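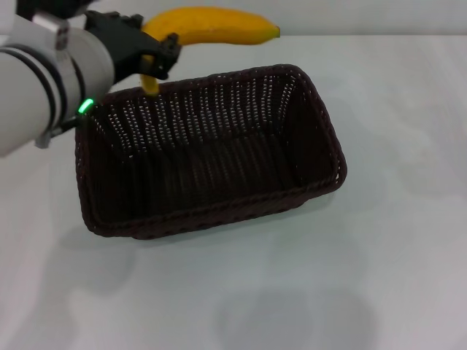

Kesari Support wrote back that the invitation letters were going out fine on their end, and that the trouble had to be with how we'd loaded the visiting members into the delegation list.

Ticket 2208
Product: Kesari Delegation Planner
Opened by: Altwood Assembly, Interparliamentary Office
Opened: February 6, 2026
Status: Resolved

Hello again, and thank you for the quick answer, we really do appreciate it! I've gone back through the list the way you asked. We're hosting the friendship group from the Cultwood legislature in July (they had our members over last summer and were wonderful hosts, so we'd like to get this one right), and every visiting member is in the planner with a title, a party and a committee. The list looks good on screen. When I send the invitations, though, the letters to their two co-chairs come out addressed to the Speaker of our own Assembly, which would be a funny thing to receive in the mail.

What I've tried so far: I signed out and back in. I took both co-chairs off the list and added them again. I also made a small test delegation with 3 made-up members, and those letters were perfect, so I'm inclined to think the letter template is all right.

Reply from Kesari Support
Thanks for the test delegation, that was a big help. Could you open the Protocol Rank tab and tell us what shows for the co-chairs? When two people hold the same rank, the planner sometimes falls back on the host's presiding officer.
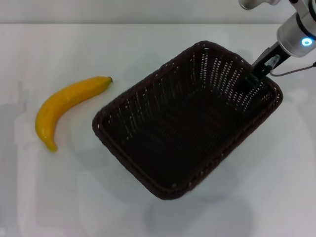 Dark woven basket, empty, on the white table

Reply from Altwood
You were on to something. Both co-chairs are showing rank 1000, and I certainly didn't type that in. The rest of the delegation have ordinary small numbers. I tried changing one of them to 2 and the planner let me save it, but when I opened the tab again it had gone back to 1000. I'd hate to keep poking at it with the dinner seating hanging off the same numbers, so I've stopped there for now.

Reply from Kesari Support
Very sensible to stop. 1000 is the value the planner gives when a title isn't in its title table, and "Co-Chair" isn't in yours. It only has "Chair" and "Vice Chair," left over from the Chauhan import. Please go to Settings, then Titles, add "Co-Chair" with rank 2, and press Rebuild List. Your seating plan will be kept.

Reply from Altwood
Added, rebuilt, and both letters now have the right names and the right salutation. The seating plan stayed put too, bless it. I'll print a set for our protocol people before anything is mailed. Please go ahead and close this, and thank you all so much for your patience with my long messages.

Closed by Kesari Support. Cause: title missing from title table after import.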